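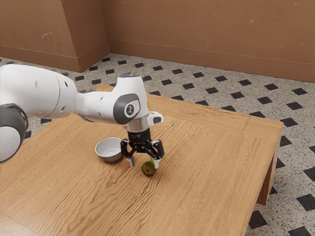 Inicio | Cuaderno | Recetas | Archivo

23 de agosto de 2022

Segunda tanda de sidra de pera, depósito Olus. La primera, de julio, se quedó corta de acidez y la dimos por perdida.

Fruta de la parcela Brirska, prensada ayer por la tarde. Densidad inicial 1,052. pH 3,9, alto para mi gusto. Corregido con ácido málico, 2 g/l, y vuelto a medir: 3,6. Levadura hidratada a 35 °C y sembrada a las once. El depósito está a 17 °C y no quiero que pase de 19.

Bagazo: se guarda el de la prensa pequeña, el otro va al compost. Queda pendiente lavar las telas y cambiar la junta del grifo, que gotea.

Duda con los taninos. La variedad de mesa da muy poco cuerpo y la mezcla con la silvestre solo llega al diez por ciento. He apartado una garrafa con 100 ml de extracto para comparar a ciegas. 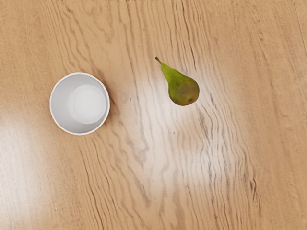

Montri Limsakul: yo no tocaría los taninos hasta el primer trasiego, con el pH a 3,6 la boca cambia mucho. Y apuntad la densidad a la misma hora todos los días, que en julio faltaban tres lecturas.

De acuerdo, la garrafa queda solo como testigo. Lecturas a las nueve, en la hoja colgada junto al depósito. Pedir más málico a Karakaya, queda un bote abierto.

Entradas recientes
Limpieza de la prensa Skerno
Sidra de pera, primera tanda
Vinagre madre: estado

Contacto | © Cuaderno del obrador | Volver arriba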